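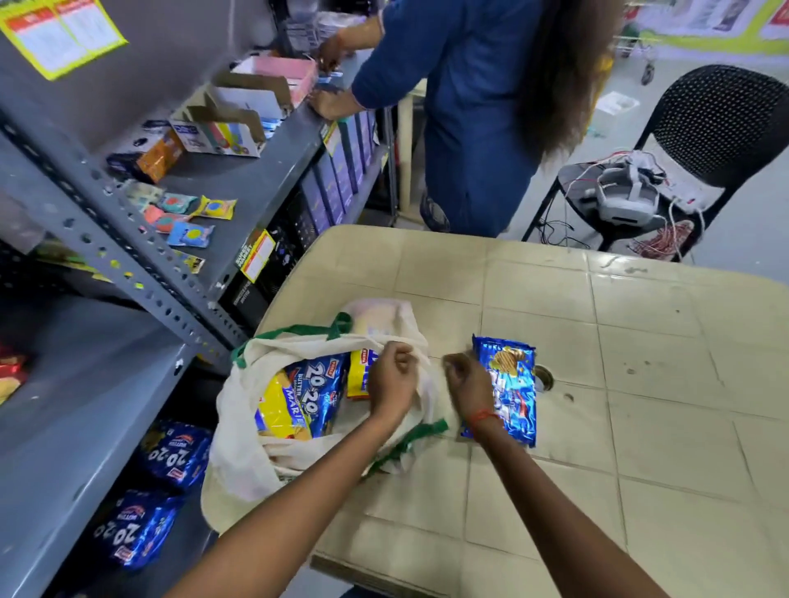

What's the best bag for a big biscuit shop? A plain cloth tote with a flat bottom, because the packets can stand up in it and you can see what you've got.

I've been meaning to put this page up since September, when I got back from doing the tea-break shopping with Zdislava Zelenák for the Plovden walking club. We do it twice a year and it takes far longer than it should (mostly my fault, I read every packet). The white bag with the green handles is the one I always reach for. It had the big yellow and blue Parle 20-20 Butter Marie in it, a smaller packet standing up next to it, and a blue one in the hand. More 20-20 Butter on the shelf beside the table too!

A few words on the biscuits themselves, as people do ask. Marie is the dunker. You get a good three seconds in hot tea before it goes, and I've tested that more than is sensible. The butter ones are richer and a bit crumblier, so they're better with coffee or just by themselves at the top of a hill. Urho Kallio won't touch anything but Marie and has been known to hide a packet in his rucksack.

Now, the packing. I like the large packets in first and upright, smaller ones tucked in beside them, and anything soft goes wherever there's a gap. Lay them all flat and the bottom layer comes out as crumbs, which we learned on the Jirkuris walk when six of us had to eat biscuit dust with a spoon. Hold the edge of the bag open with one hand while you load with the other, otherwise cloth bags just flop shut on you. Long handles are lovely on the shoulder but a nuisance while you're filling, so I let one hang over the front out of the way.

The other thing I love about this sort of shopping is the shelves. Little packets hanging in a row under the edge, boxes lined up above, price labels clipped on the front, something open at the top to have a rummage through. I could spend a whole morning at it, and Zdislava says I have.

Next outing is the long loop past Barajas farm, and I'm on biscuits again. If you want something other than Marie or butter, let me know before I go shopping. Two bags this time, I think!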